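Enero y yo con el cuarto de atrás patas arriba. Otra vez. Lo dije en diciembre, lo repito ahora: de este mes no pasa.

Empecé a las 8 de la mañana con café y poca fe. Primero los papeles (facturas de Gusetti, la garantía de un taladro que ya no existe, un recibo con el número 2451 que no sé de qué es pero me da miedo tirar). Luego el cartón. Muchísimo cartón. Mi norma nueva - caja vacía, caja aplastada, y al cubo blanco de plástico. Sin pensarlo. Si lo pienso me la guardo "por si acaso" y así estamos.

El problema es que el cubo se convierte en el sitio de todo lo demás. Dejas el cartón plano en el fondo y encima va cayendo lo que no tiene casa.

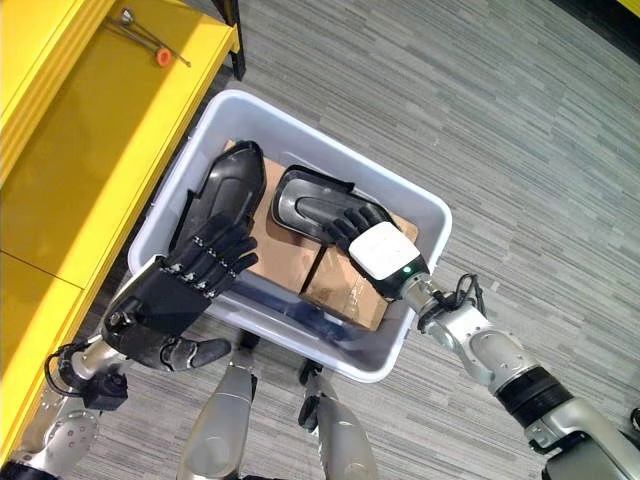 Así que regla dos: lo que esté encima del cartón se decide el mismo día. O se queda y tiene sitio, o fuera. Pramila dice que le dé 30 minutos con alarma y que pare cuando suene. Lo probé y funciona regular, porque apago la alarma y sigo, y luego no como.

La moqueta gris, por cierto, aspirada entera. Las rayas disimulan mucho la pelusa, demasiado diria yo. Salió de todo, incluido un tornillo que llevaba buscando desde que volvimos de Narkonbridge.

Me falta lo amarillo. Ahí arriba van a parar las herramientas largas y finas y no hay manera de que se queden juntas. Arlindo me ofrece un bote alto que le sobra, a ver si me lo trae. Si no, un vaso feo de la cocina y listo.

Pendiente: bajar el cartón, etiquetas, y los 2 cajones de cables que ni he abierto. Los cables para febrero. O para marzo, ya vermos.

Me voy que llego tarde.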